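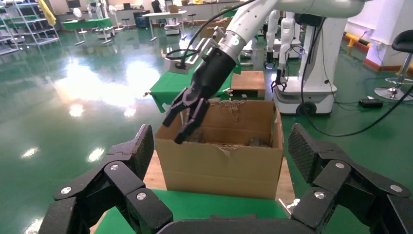 Step 1: Get the old packing out

I reuse boxes until they fall apart, so most of mine start with torn rims and a belly full of crumpled brown paper. Pull the paper out a handful at a time and feel for small parts as you go (I once threw away a Duvelex adapter this way and I'm still mad!). Flatten the good sheets and save them.

Step 2: Check the foam

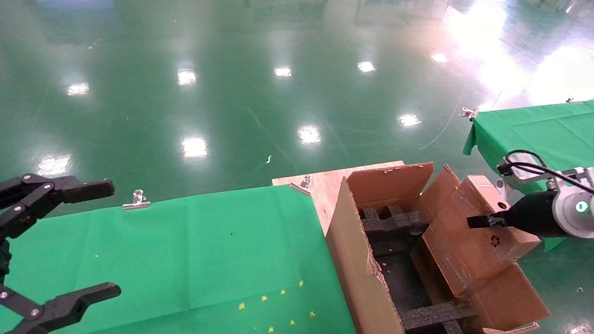
Edesus Shipping & Returns Team

I love a black foam insert with cut-out compartments, all those little cavities ready to fill! Run a finger along the ridges and toss the foam if any have split. Frayed flaps are fine by me, I just tape over the wavy bits. A crushed divider gets swapped out.

Step 3: Fill and close

Heaviest pieces go in first, then a sheet of saved paper on top. Fold the short flaps, then the long ones, and run your tape 47 mm past each edge.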